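Cirnico C2 Two-Arm Bin Picking Station

For returns benches, kitting rooms and small-parts stores

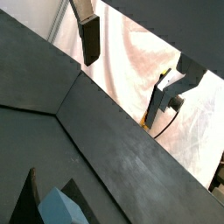
The Cirnico C2 takes single items out of a bin and places them in a tote, tray or chute. It is supplied as a complete station: two arms, two grippers, a wrist camera, the bin, the frame and guarding, and the controller. It is intended for sites where picking is now done by people standing at a bench, and where the mix of items changes too often for a feeder bowl or a fixed chute to pay for itself.

Hastlow designs and assembles the station. Controls are by Bultance. Installation and operator training are quoted separately.

What the station does

Items are tipped or conveyed into the bin. The wrist camera looks into the bin from close range, the controller selects an item, and one arm picks it. The second arm can work in turn with the first, hold the tote steady, or stay parked. Parked mode is the factory setting and is the right one for the first weeks on site.

Items the controller cannot classify are left in the bin. After three refused attempts on the same item the beacon goes amber and the station waits for an operator. It does not guess, and it does not sweep the bin to clear a jam.

Suitable items

Rigid and semi-rigid items up to 416 g, including foam blocks, boxed spares, moulded fittings, bottles with closures and sealed pouches with a firm edge. The shortest side should be no less than 11 mm and the grip width no more than 50 mm with standard fingers. Wide fingers are available as an option.

Unsuitable items are loose bags, open containers, anything with a trailing cord longer than the bin depth, and polished parts with no label or print. Clear items can be handled if the backdrop and lighting are set up for them, but please send samples first.

The bin

Bin panels are matte and dark. Gloss panels were dropped after early trials, where reflections off the walls were read as items. The sloping sides bring stock down towards the floor panel as the bin empties.

Panels will mark in service. Scuffs and dust do not affect detection until they hide the contrast between item and panel, and a wipe with a damp cloth at shift change is normally enough. Do not use solvent or spray polish. Replacement panels are stocked singly and can be changed by one person with a hex key.

Items standing in corners are the most common cause of a refused pick. The finger needs clearance on both sides of the item. If your stock tends to settle in corners, ask for the corner insert kit when ordering, as it is harder to fit once the bin has been calibrated.

Effect on bench work

Buyers usually ask how many people the C2 replaces. We do not quote a figure. In the installations we have supported, the picking task has moved to the machine and the people at the bench have taken on different tasks, some of which did not exist before.

The tasks that leave the bench are reaching into the bin, lifting and placing, and keeping a running tally. The tasks that stay are opening cartons, judging damage, and dealing with anything that has arrived with the wrong paperwork. The new tasks are clearing refused items, topping up the bin, checking finger pads and signing off the camera check at the start of each shift.

The new tasks are light, but they interrupt. An operator who was used to a steady rhythm at the bench will now be called by a beacon at irregular intervals. Some people prefer this and some dislike it a good deal. Sites that have had the least trouble assign one named operator per shift to the station and leave the rest of the bench alone. Sites that ask whoever is nearest to attend the beacon tend to find that the same person does it every time, without it appearing on the roster.

Pace is the other point to settle early. The C2 can be set to run faster than the packing bench downstream. We recommend that it not be. The speed limit is set from the supervisor menu, and the value in use is shown on the operator panel so that everyone at the bench can read it.

"We set it to match the slowest packer's comfortable rate and let the tote buffer absorb the rest," says Štěpánka Štěpánek, who manages the returns floor at Lưu. "The first week we had it too high and people were skipping their tea break to keep up with it. I would sort that out before go-live if I did it again."

Training and consultation

Operator training takes one half-day and covers starting, stopping, clearing, cleaning and the amber and red beacon states. Supervisor training takes a further day and covers item setup, speed limits and reading the event log.

The event log records machine states. It does not record operator names or badge numbers, and there is no setting that turns this on. If your site has a health and safety representative, we ask that they attend the risk assessment walk-through before the station is ordered. A draft assessment in editable form is supplied with the quote.

Safety

The working area is guarded on all sides. The bin-side door is interlocked and both arms stop when it is opened. Reset is by a button outside the guard, within sight of the bin. Arms do not restart on door closure alone.

Noise at the operator position is low enough for normal speech, though the tote exchanger will be heard.

Specifications

Arms: two, bench or frame mounted
Maximum item mass: 416 g
Standard grip width: 50 mm
Minimum item dimension: 11 mm
Camera: wrist mounted, one supplied, second optional
Power: single phase, 13 A
Compressed air: not required
Bin panels: matte dark grey, individually replaceable
Controller: Bultance, wall or frame mounted

Options

Wide finger set
Corner insert kit
Second wrist camera
Tote exchanger, left or right hand
Fabric backdrop, white
Spare finger pads, pack of 50

Ordering

Send a sample box of your stock with the enquiry form. Include the awkward items as well as the common ones, and mark any that people at the bench already complain about. Sample results are returned as a short report listing each item as accepted, accepted with option, or refused.

Demonstrations at the Hastlow workshop are by appointment, including Saturday mornings for sites that cannot release bench staff during the week.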